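Notice of Findings in the Matter of the Mulcahy Bequest

To the residents of Gridport, and to all other interested parties:

The Office of Unclaimed Effects was established in 1844 to hold property left behind by persons departing the city by water. Its charter allows the Office to keep an article until the owner returns or until the article is no longer missed. The second condition has never been defined, and the Office has not sought a definition.

On 9 July 2023 the Office received Claim 113, submitted by Iqra Bangash of Bikum Street. The claimant asked for the return of one afternoon, which she stated had been left aboard the Eveo ferry by her grandmother, a Mrs. Mulcahy. The form provides no line for the return of an afternoon. The claimant had written her request in the space reserved for umbrellas.

The claim was assigned to Senior Examiner Shahzad Baloch, who has served the Office with distinction and without promotion. Mr. Baloch wrote to the claimant requesting proof of ownership. She replied that her grandmother had spoken of the afternoon often, always in the same words, and that toward the end of her life she had spoken of little else.
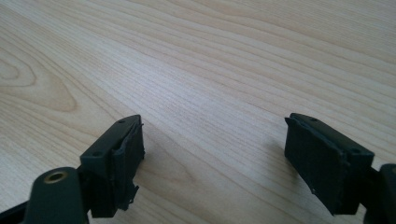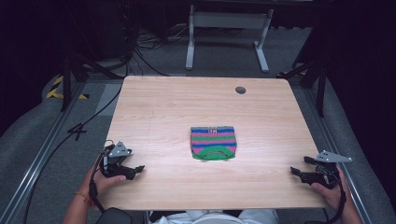

The Examiner's rules require that a claimant be heard before any shelf is searched. Miss Bangash was accordingly heard for the better part of a morning. She testified that her grandmother had crossed the harbor at the age of 11, carrying a little knitted thing in stripes of blue, pink and green, with a curved green trim, and that she had folded it flat and unfolded it again until the far shore came into view. Nothing else had happened. The claimant was firm on this point.

Mr. Baloch then descended to the lower stacks, where items without weight are kept. He was absent for 2 hours. He reported on his return that the afternoon had been located between a dispute over a hat and the last part of a song, and that it was in good condition — somewhat brighter than described.

The Office finds for the claimant. The afternoon may be collected at the harbor window before the end of August. Miss Bangash is advised that it should be opened near water, and that it cannot be stored again once used.

Mr. Baloch has asked that the record show he did not look inside. The record so shows.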